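Drunbridge Makers & Small Shops Forum > Equipment > Buying and budgeting

Topic: Talk me out of (or into) a bagging arm for next year's budget

packline_dad
We run a small order-packing shop outside Drunbridge. Snacks, dry goods, gift bags, all going out to office customers. I have to hand in an equipment plan by November and my boss has a Juvireo brochure on his desk with a page folded over. He wants an arm that picks snack packs and puts them in cloth totes. I want a new tape machine and a floor scale. Has anyone here bought one of these setups and kept using it past the first few months?

solderdrip
Get the tape machine.

mezzanine_9
Depends on what you're bagging. Boxes into boxes, sure, buy it, you'll be fine. Floppy stuff into floppy stuff is a different purchase, and the sales rep will quote you as if it's the same one. Ask Juvireo for the price with setup, grippers, the guard, and the yearly support. The arm is the cheap part.

packline_dad
Asked. They sent back the same brochure as a PDF.

tallowbox
I'll be the one who disagrees. We got a Ferow unit two years ago and it has been fine. It does one thing, it moves jars from a belt to a tray, and it does that all day. People on this board talk like every robot ends up under a tarp. Ours is paid off.

mezzanine_9
Jars to trays, though. A jar doesn't change shape when you look at it.

tallowbox
Fair enough, but he asked if anyone kept using one. I did.

grommet_hill
What did you budget for spare fingers and bushings? We went through 3 sets of finger pads before summer and they were not listed anywhere in the quote. Lead time on the last set was 14 days, and the whole cell sat there while we packed by hand. Put a parts line in your plan and make it bigger than feels right.

tallowbox
We keep 2 spare sets on the shelf. Never waited on one. Could be luck.

packline_dad
OK so parts line, support line, guard. What about training data? The rep kept saying the arm "learns from your own people" and I nodded along. Then I read the quote again and there's a separate charge for it.

mezzanine_9
That's the line I would fight over. They give you hand-held grippers, your packers do the job with those, and the recordings get used to train the arm. So you're paying wages for packing at a fraction of the normal speed, plus the fee. Ask who owns the recordings, too. Bennani wanted to keep ours and sell us the result, and we walked.

solderdrip
Bennani told us 400 recordings would cover "most bagging tasks." I asked what counts as most. The answer was a video of a cardboard box.

tallowbox
400 might be plenty if your bags are all the same. You're comparing different jobs again.

mezzanine_9
I'm comparing what the rep says to what's on the table in front of you. A canvas tote won't hold its mouth open for you. The rim folds over, the pack goes in tilted and part of it ends up under cloth. A printed snack pack is shiny and bends as well.

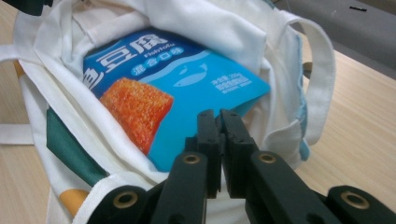
And that's one pack in one tote. Think about the third or fourth item going in on top, with the handles flopping wherever they like. If the quote doesn't spell out how many items per bag and which bag, you have no way to say later that the thing isn't doing what you paid for. Get them to write it down. Our acceptance test was a single sentence and I regret every word of it.

grommet_hill
Seconding the acceptance test. Bring your own totes and your own product to the demo, straight off your shelf. If they ask you to switch to a stiffer bag, add the cost of stiffer bags to the plan.

packline_dad
They already asked if we'd consider a paper bag with a flat bottom. Customers pick us partly for the cloth ones, so no.

tallowbox
Then rent for a season. Ferow rents, at least they did when I bought. You'll know by the end of it and you won't be stuck with the loan.

solderdrip
Rental here wanted a minimum term longer than I've kept some trucks.

packline_dad
Going to put in the tape machine and the scale as firm items, and the arm as a rental trial with a demo on our own totes first. Boss gets his folded page, I get my scale. If Juvireo won't run the demo I'll drop the line before November.

mezzanine_9
Keep the parts line in even for the rental. Read who pays for broken fingers.

7 people found this thread helpful | Shared 3 times

Reader comments (2)

quietforklift: We did the own-bag demo. The rep rescheduled it twice and then stopped calling. Saved us a lot of money.

hobnail_22: What tape machine are you getting? Ours jams on the narrow rolls.

Contact the moderators | Copyright Drunbridge Makers & Small Shops Forum | Back to top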